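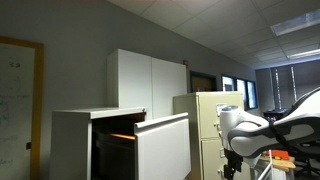
The storage corner, low cabinet drawer open, filing cabinet behind.

Indetance storage notes - README
Last updated November 12, 2022

Hello! I keep the storage list for the Indetance office and this file goes with it. The list itself is the spreadsheet in the same folder (344 rows at the moment, one row per thing or per bundle of things). If you only want to find the hole punch, open the spreadsheet and search for it. If you want to add or move something, please read on a bit first.

What's in the list

Each row has a name, a place, a shelf or drawer, and a notes column. The place is one of 3:

TALL - the tall white cabinet by the whiteboard
LOW - the low white one in front of it
FILES - the cream metal filing cabinet

I tried fancier codes back in February and kept forgetting them myself, so now it's just words. Drawers are numbered from the top down. Shelves too (I know some people count shelves from the floor, sorry!).

TALL is for paper, envelopes, spare folders and the big box of Lambrakis leaflets. LOW is for anything you'd want in a hurry - pens, tape, scissors, labels, batteries. FILES is paperwork only, please. I found a packet of biscuits filed under B once and I still think about it.

Sorting things out

When I go through a drawer I tip the lot out on the big pale table, put like with like, and type it in before any of it goes back.

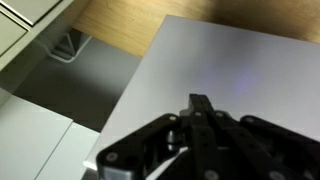
I do one drawer at a time and never start a second one after lunch, as I get muddled and rows end up doubled. If you find a doubled row, keep the one with the longer note and delete the other. Don't renumber anything, the numbers are used in the Anico order sheet as well and it all goes wrong very quickly.

Small things get counted by the box. There's a row that says 3,000 labels and I've taken the supplier's word for it.

Known problems

- The Sesenance folders are listed under both S and "old projects". I haven't decided which I like better.
- "Misc cables" is one row and ought to be lots of rows.
- Some notes say "see board". Those were written when there was a key on the whiteboard, so treat them as blank until I've filled them in.
- Colours are whatever I felt like typing that day (cream, beige, off-white), so don't filter on them.

Changing the list

Anyone in the office can edit it. Put your initials in the last column and save under the same name - no "final", no "final 2". Sheets go in the backup folder when I remember, usually at the end of the month.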